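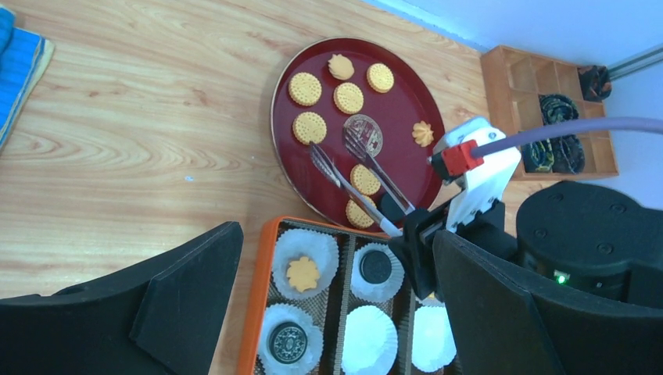

Biscuit packing from demonstrations: can I trust my wrist-camera ablation?

Clolaton Help > Robots > Learning from demonstration
Home Topics Unanswered Members Log in
Last updated 9th October

Socorro Ayala

Hello all! I've been having a wonderful time with a packing task and I think I have a result, but I'd love someone to poke holes in it before I write it up.

The job is to move biscuits from a round red dish into the paper cases in a divided box, using a pair of tongs held in the gripper. We teach it by demonstration: a person drives the arms by hand, we record everything with Stastik, and the policy is trained on the recordings with Gulik. The tongs are the fun bit. The policy has to learn where the tips of a tool are, and the tool sits slightly differently in the fingers each time.

I collected 30 demonstrations in August and trained the same policy three ways: overhead camera only, wrist cameras only, and both. Then I ran 16 trials of each. Both together did best, which I expected. What surprised me is that wrist-only beat overhead-only by 3 trials, even though the wrist view goes useless for long stretches. When the wrist tips back you lose the biscuits completely and get a faceful of ceiling.

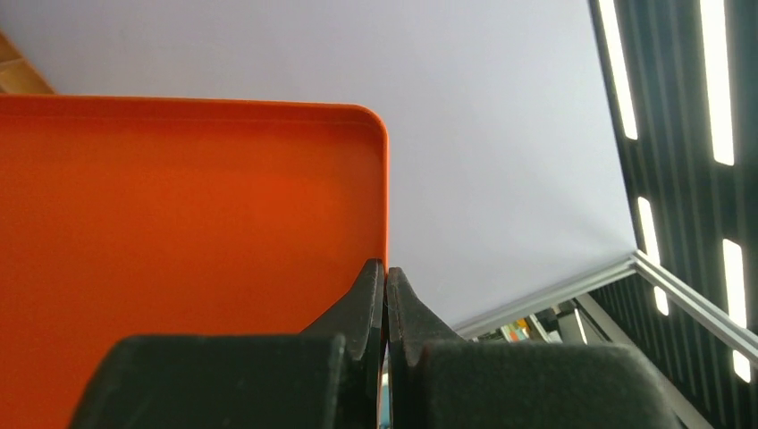
So my guess is that the policy coasts through those moments using the joint readings and what it saw just before, and only leans on the wrist picture for the last few centimetres of the approach. If that's right it's lovely, as it would mean we could skip the overhead camera altogether for small food items. But how would I show it? Do I need more trials, or a different test? Also, should I be throwing away the ceiling frames before training?

pondweed_and_solder

What a brilliant task, I want one! Keep the ceiling frames. If you cut them out, the policy never learns what to do when it can't see anything useful, and at test time it will meet those views whether you like it or not. We trimmed ours once for a cup-stacking job and the arm dithered every time it swung past the window.

For the "coasting" idea, try blanking the wrist picture on purpose. Run the trained policy and replace the image with plain grey at different points:

1. only while the arm is travelling
2. only during the final approach
3. only during the release into the paper case

If you're right, blanking during travel should hardly matter and blanking during the approach should wreck it. It costs you no retraining and you could do it in an afternoon. One warning: a grey square is something the network has never seen, so it may misbehave for that reason alone. Freezing the last good frame is a gentler version, and I'd run both.

marrowfat

more trials. 16 isn't many and a gap of 3 could easily be luck. also are you putting the biscuits down in the same places each time? if so overhead-only might be better than you think once you move them about, or worse, who knows

Kestrel Lane Robotics Club

Lots of good stuff already, so I'll stick to the comparison itself, as this is the part I get excited about.

Marrowfat is right about the numbers. Before you run anything else, draw up a sheet of start layouts and use the same sheet for all three policies. Shuffle the order too, so you aren't testing one policy in morning light and another under the lamps. We did this at the Caron workshop with nearly 30 layouts per policy, and a gap we'd been very proud of shrank to nothing. It was a bit deflating, but the next result we got was solid and we still use it!

Score the stages separately as well. "Biscuit in case" as a single yes or no hides a lot. I'd write down whether the tips closed on the right biscuit, whether it was carried over the box, and whether it went into a case. Sandwich biscuits stand taller than the shortbread ones, and when two are touching, the approach is much harder, so note those layouts down as their own group.
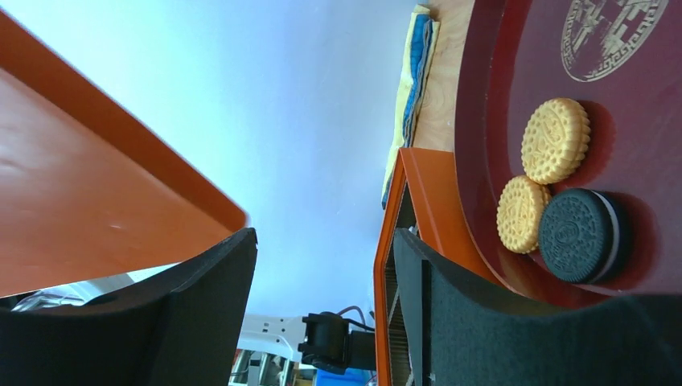 Follow-up from Socorro Ayala

Thank you so much, this is exactly what I was hoping for. Marrowfat, I was placing them by eye, so "sort of the same places" is the embarrassing answer. I've now made a layout sheet with touching and non-touching groups, and I tried the frozen-frame test on the wrist-only policy last night. Only a handful of runs so far, but freezing during travel made no difference I could see, and freezing on the approach had the tongs closing on thin air. Very encouraging! I'll do the full set with the grey version too and post the table, along with the Stastik settings for anybody who wants to repeat it.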